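Budget season, so I have been handed a spreadsheet titled "Robot things FINAL" and told to make it make sense. It has 69 rows. Row one is an arm. The other 68 are what happens to you after you buy an arm. A thread.

Background for new followers: I do planning and purchasing for a small household-robotics group. I can't program anything. I can tell you what a replacement finger costs with shipping, and I can tell you that the shipping is the bigger number.

First lesson, free of charge. The quote for the arm is the cheapest document you will ever get from a robot vendor. Ours left off the mount, the gripper, the wrist camera, the spare cables and the power supply. Very clean quote. Lovely font.

Gunnel Nyberg, who signs things, asked why we print so many of our gripper parts when there's a perfectly nice catalog. I sent her the perfectly nice catalog. She signed for more filament.

Printed parts now have their own line. So does tape. I tried to merge tape into "misc." last year and Ronja Aasen moved it back out without a word, and she was right, because we went through 17 rolls by June and I had budgeted four.

Then the clutter line. If you want an arm that copes with a normal house, you need normal-house stuff for it to cope with, and finance systems have no category for "normal stuff." I have been filing it under Test Media. So far so good.

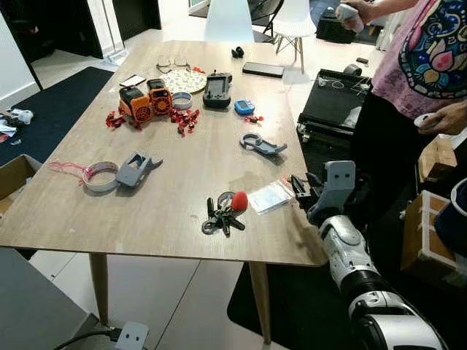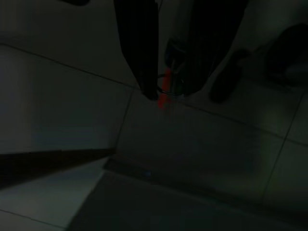
Anyway. Row 31 is controllers. We buy them in pairs because people have two hands, a fact I once had to put in writing for an approver.

Row 32 is a second set of controllers, for when the first set is charging. Cut last year. Restored this year, with a comment from Facundo Alarcón that I have edited for tone.

Row 40 is Drorkthorpe, who want a service contract at 1086 a month. It covers phone support and "priority consideration." I asked what was being considered. They're getting back to me Monday.

Oneck quoted for the same thing without the consideration part and came in a lot lower, but you have to box the arm up and mail it to them. Leif Haugland pointed out that we would then be a robotics group with no robot for however long that takes. So there's now a row for a second arm. This is how you get to 69 rows.

A tip if you're doing this for the first time: put fingers under consumables. If they sit under capital equipment, every broken one needs a disposal form. I have filled in the disposal form. It asks for the resale value.

Another tip: price the floor as well as the table. Things end up on the floor. If your plan assumes all the work happens at table height, you'll be back in April asking for a different mount and looking like you've never met an object.

Also carts. Buy the cart with decent wheels. We saved money on a cart once and I still get mentioned in meetings.

People keep asking what share of the total is the robot itself. With both arms in, the things that aren't robot come to more than 70 percent. Cameras, computers, parts, batteries, chairs, staff hours. Staff hours is the row everyone scrolls past, and it's the biggest one on the sheet.

Tuva Holmgren wants me to add a contingency row. I have one. It's called "Flillico" after the supplier who caused it. They sent us the right bolts in the wrong thread twice, then the wrong bolts in the right thread, which I suppose counts as progress.

Where it stands: Gunnel has the sheet. She has already highlighted tape. If anyone has a working template for this that fits on one page, my messages are open — and if you've gotten "Test Media" past an auditor, please message me faster.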